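Laundry Baskets and Team Kit: Common Questions

Which basket do I use?
The cream-colored plastic one with the brown rim. Carry it by the handles. 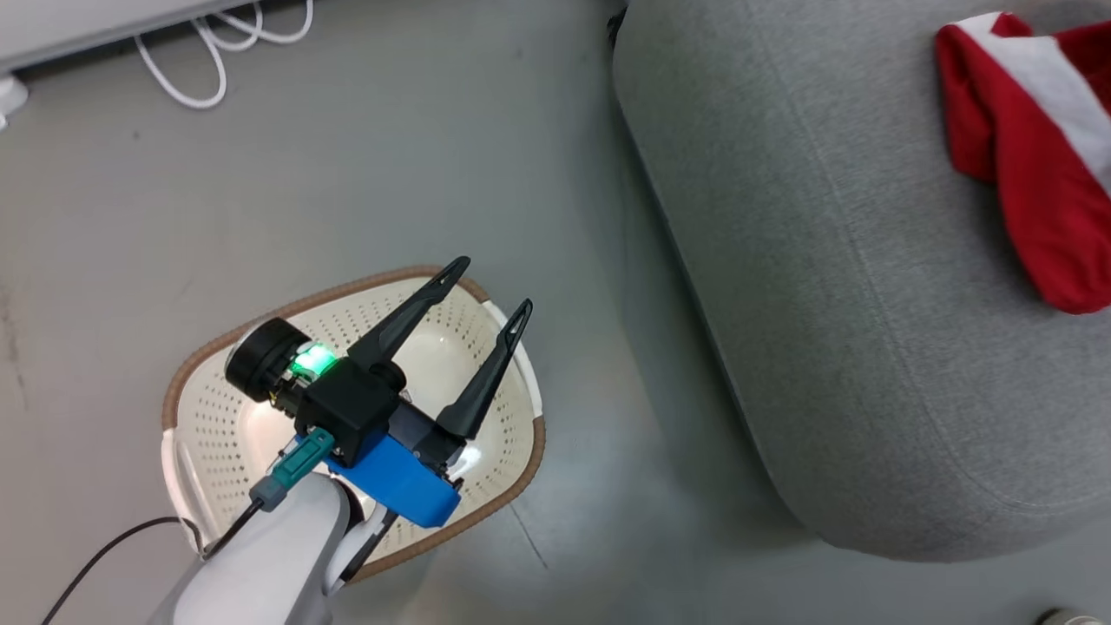 Please don't fill it past the rim. Six shirts is plenty for one trip.

Can I leave the basket on the floor?
Yes, but keep it clear of cables and out of the walkway.
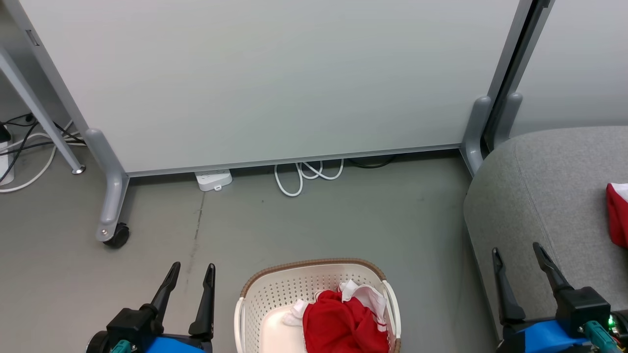

Vlasta Stoyanova asks whether jerseys can go in with plain whites. No. Red ones get washed alone, cold, inside out.

When is kit due?
Tuesday, by 3 p.m.

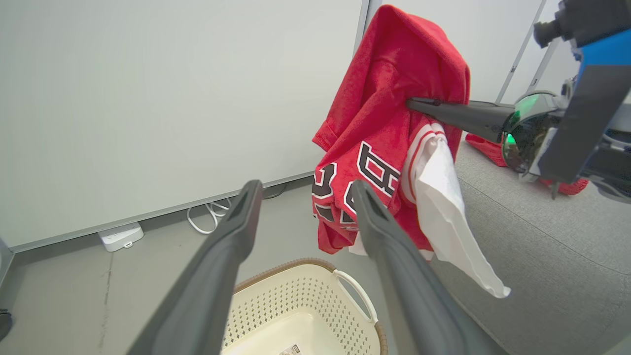 Hemell Sports Club | Kit and Laundry Team

Missing a jersey? Ask Madalena Valente and give your locker number.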